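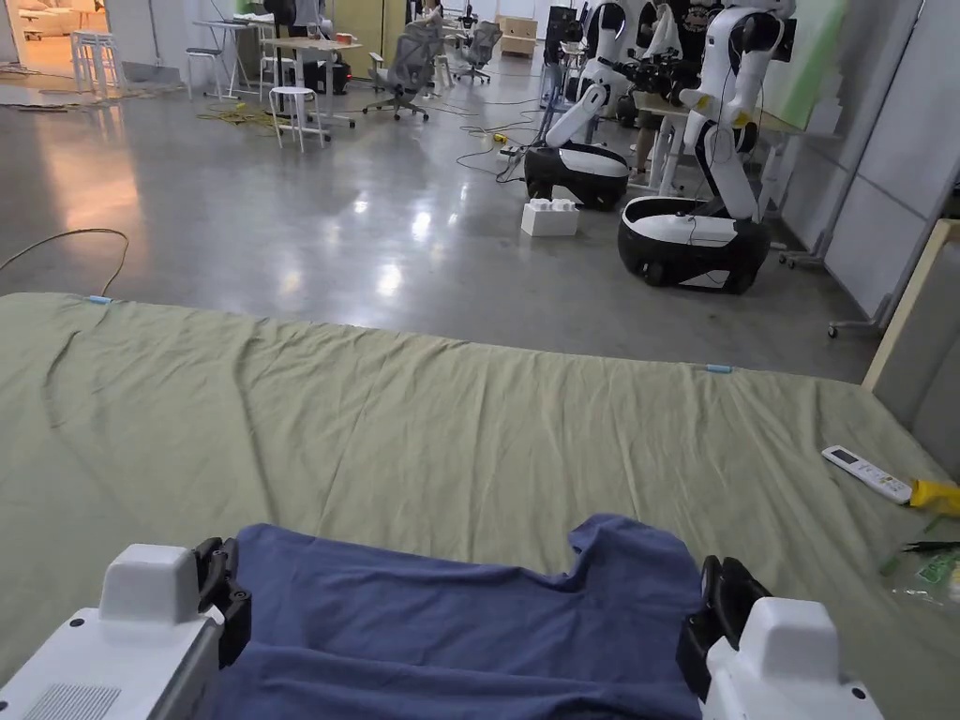

4.2 What counts as a flat garment

Most advice on folding laundry assumes that the garment starts out flat. We doubt that the word means much. The Rillside household diaries record 2,000 folding episodes, of which 1,982 could be coded, and "laid flat" was ticked for nearly all of them. Figure 1 would have earned the tick: the navy T-shirt is spread out on a cloth-covered table, yet the fabric is still crumpled and the outline near the collar and sleeve is uneven. Whether a fold made from this state would come out square is another matter, and the diaries can't tell us.

The covering deserves more suspicion than it usually gets. The Orkosar crease scale scores the garment alone. In Figure 1 the olive-green sheet is itself wrinkled, with creases running diagonally across it, though two small light-blue clips pin its far edge. A coder working from colour photographs has to decide which ridges belong to the shirt and which to the sheet -- and our coders, given the same 50 photographs twice, did not always decide the same way.

Nor is the folding surface reserved for folding. A remote control lies on the sheet in Figure 1, and a snack package and a white game controller are among the small items in Figure 2. The Orkosar instructions ask for a "cleared area" without saying how clear. We coded clutter separately for a subset of 200 episodes and would not generalise from it.

Figure 2. Blue cloth heaped in deep folds, with two pointed peaks, on a wrinkled sheet. Under the diary wording this state has no category of its own.
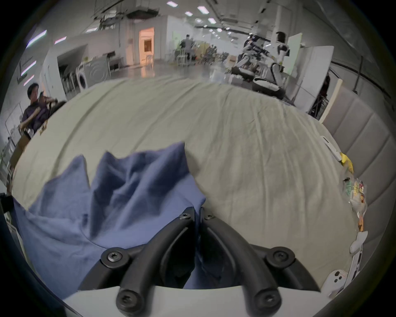 4.3 Revised coding of the starting state

We dropped "laid flat" and replaced it with two entries, one for how far the garment is spread and one for visible creasing. The sheet or tablecloth is coded on its own line. This made the February recoding slower, and we are not yet convinced it made it more reliable.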